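4. Lo que se decide en la mesa: vajilla compartida y tamaño de la ración

Llevo ya bastantes páginas hablando de encuestas y de recibos, así que toca entrar en lo que de verdad me trajo a este tema, que es la sopa. Empecé a interesarme por los comedores de empresa cuando trabajaba (mal pagado, pero muy bien alimentado) en el de Hatport, y lo primero que me llamó la atención fue que la gente casi nunca sabe decir cuánta sopa come. Sabe decir cuántos cuencos. La literatura sobre porciones se ha ocupado mucho del plato llano y bastante menos del cuenco, y a mí me parece un descuido enorme: en un plato la comida se extiende y se ve, en un cuenco se esconde hacia abajo.

En la sección 3 expliqué cómo se repartieron los 300 cuestionarios entre los dos turnos de comida. Me devolvieron 93 con el apartado de líquidos completo, y con esos trabajo a partir de ahora. Sí, son pocos. Réjean Pelletier, que leyó el primer borrador, me escribió en el margen «¿y el resto se lo bebió?», y la verdad es que no tengo mejor respuesta que la suya: el apartado estaba al final de la hoja y la hoja se rellenaba con el café delante.

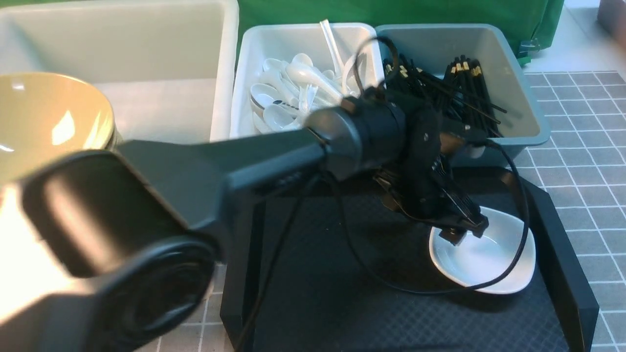 Grupo de Estudios del Comedor Colectivo · Área de Antropología de la Alimentación

4.1. Servirse y que te sirvan

Quien se sirve solo tiende a hacer dos cosas que, sumadas, lían muchísimo el cálculo: llena menos el primer cuenco y repite más. Quien recibe el cuenco ya lleno repite poco, pero deja restos. En Plurkance, donde hay una persona con el cazo, las respuestas son casi idénticas entre sí («uno», «uno», «uno y un poco») y al principio yo daba saltos de alegría con esa regularidad. Luego caí en que estaba midiendo el brazo del que servía, ¡no el hambre de nadie! En Royer, con autoservicio, hay de todo: gente que anota medio cuenco tres veces, gente que tacha, gente que me dibuja el nivel del caldo con una rayita.

Las rayitas, por cierto, son de lo mejor que tengo. Once personas... bueno, 11 hojas, porque eran anónimas, traían dibujo sin que nadie lo pidiera. Las he tratado como respuestas abiertas y no las he convertido a mililitros, aunque más de un colega me ha insistido en que lo haga. Un dibujo a boli en una servilleta pegada con celo no aguanta tanta aritmética.

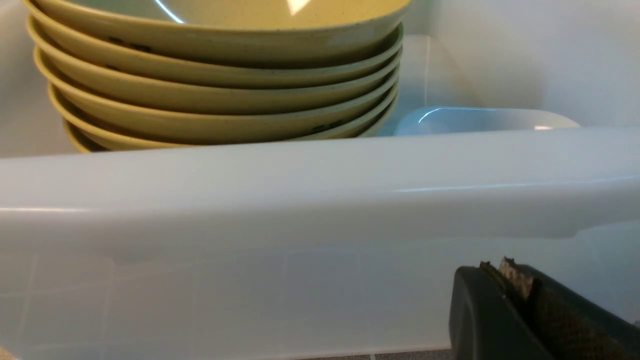 Grupo de Estudios del Comedor Colectivo · Línea de trabajo «Caldos, sopas y guisos»

4.2. La forma importa (y el fondo también)

El segundo lío es la geometría. Un cuenco abierto y poco hondo parece lleno enseguida, enfría el caldo más deprisa y obliga a inclinarlo hacia el final; uno estrecho y profundo engaña en sentido contrario. En las entrevistas les pedía a los comensales que me señalaran con el dedo hasta dónde se servían, y casi todos señalaban el borde, o mejor dicho, un dedo por debajo del borde, sin importar el modelo que les pusiera delante. O sea, que la referencia era la distancia a la orilla y el volumen salía como salía. En Drondell cambiaron toda la vajilla en febrero, entre mi primera visita y la segunda, y nadie me comentó que comiera más ni menos, pero la cocina empezó a quedarse corta de caldo a media comida.

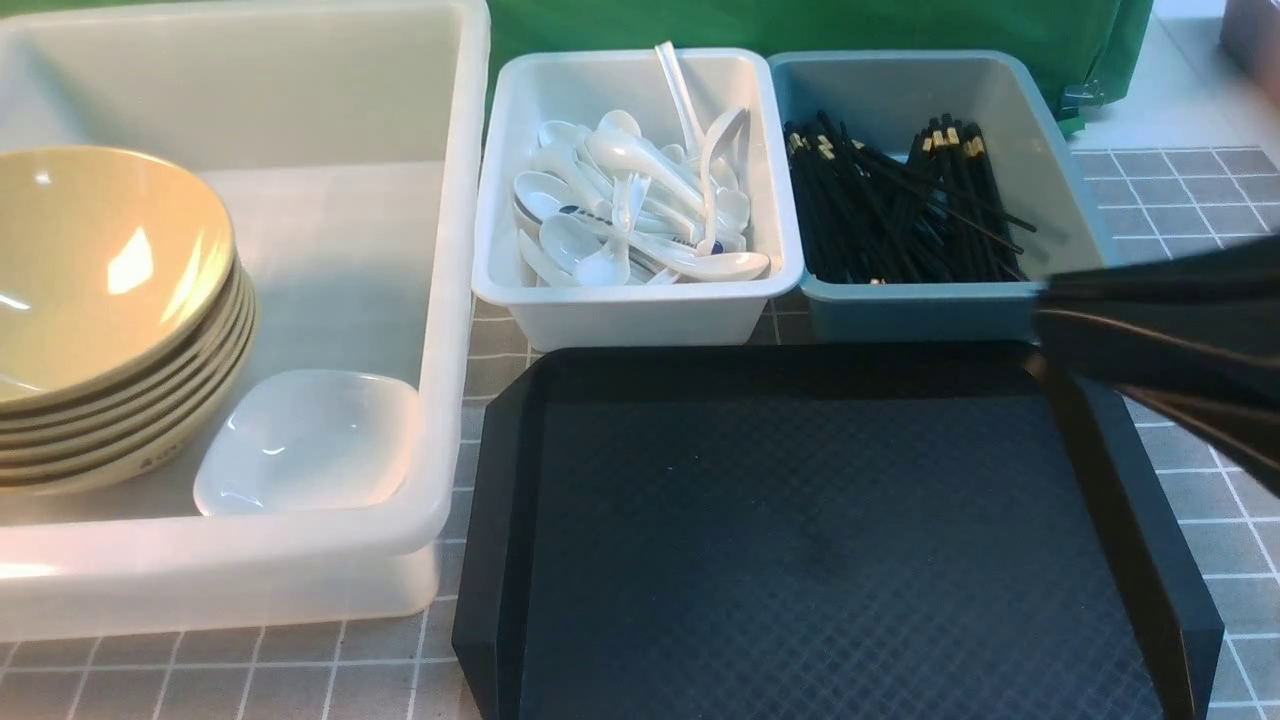 La cocinera jefe lo resolvió a su manera, con más agua y más puerro, y cuando le pregunté si había hablado con compras me miró como si le hubiera propuesto hablar con la luna. Me parece un dato tan bueno como cualquiera de la tabla 2. Las compras se deciden por precio y por cómo apila la pieza en el armario, y la ración sale de ahí sin que nadie la firme.

4.3. La cuchara, esa olvidada

Dejo para el final lo que tengo menos atado. La cuchara de cerámica de mango corto, la de las sopas asiáticas, carga más por viaje que la metálica de mesa y además se puede posar dentro del cuenco entre sorbo y sorbo. Varios entrevistados decían que con ella comían «más tranquilos», y yo también lo noto cuando la uso en casa, aunque mi cocina no cuenta como muestra. No puedo separar el efecto del utensilio del efecto de la sopa que suele acompañarlo: en los tres comedores aparecía los días de fideos, nunca con el gazpacho ni con las lentejas. 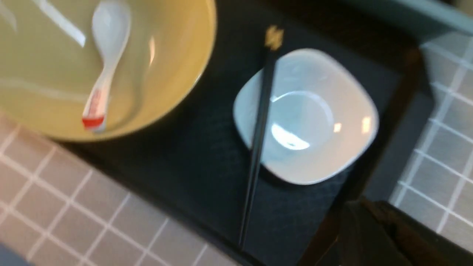 Figura 4. Cuchara sopera de cerámica blanca en un cuenco de tono amarillo oliva.

Para desenredarlo haría falta cruzar las dos cucharas con las dos sopas, en el mismo comedor y con la misma gente, y convencer a una cocina de servir lentejas con cuchara de ramen durante una semana. En Royer me han dicho que se lo piensan. Mientras tanto, en la sección 5 uso solo los datos de cuencos y dejo las cucharas en el anexo, junto con las servilletas dibujadas.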